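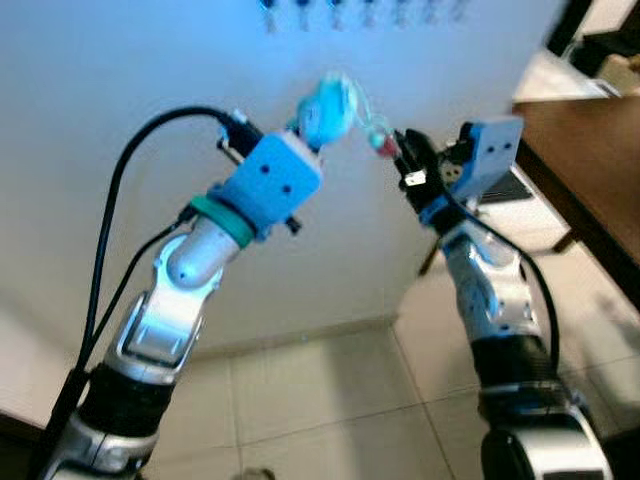 Small light blue object, clear cord, red and white bead

Forum: Small makes and mending
Thread: Clear cord for bag charms - worth it?

pebbledash83
I keep being told clear cord is the grown-up choice for charms. I'm not convinced. It looks neat with a bead dangling on the end like that, but mine goes cloudy by November and the knot slides. I've had 2 beads go missing off the same bag. Currently on the Tanabe cord and won't be buying it again.

mossy_hem
What knot? If it's a plain overhand I'm not surprised. Double it, pull it tight, leave a longer tail.

pebbledash83
Doubled already. The Vanisis leaflet says the same thing, and it still slid.

tinbutton
I've had one on my keys for 5 years, same cord, no trouble. I think people trim the tail too short and then blame the cord.

mossy_hem
Keys aren't a school bag though. Ours gets dragged along a wall twice a day.

lowtide2000
Use cotton. You can see it, so what? I don't trust anything see-through with a weight on it. And don't get me started on the Clumarier glue, it made the end go white and brittle.

tinbutton
Cotton goes grey in a week on anything pale blue. I'd rather lose a bead.

pebbledash83
Well, I wouldn't, they're not cheap. Has anyone tried the Kunda waxed one? Used on a bag, I mean - I've read the reviews and they all sound like the packet.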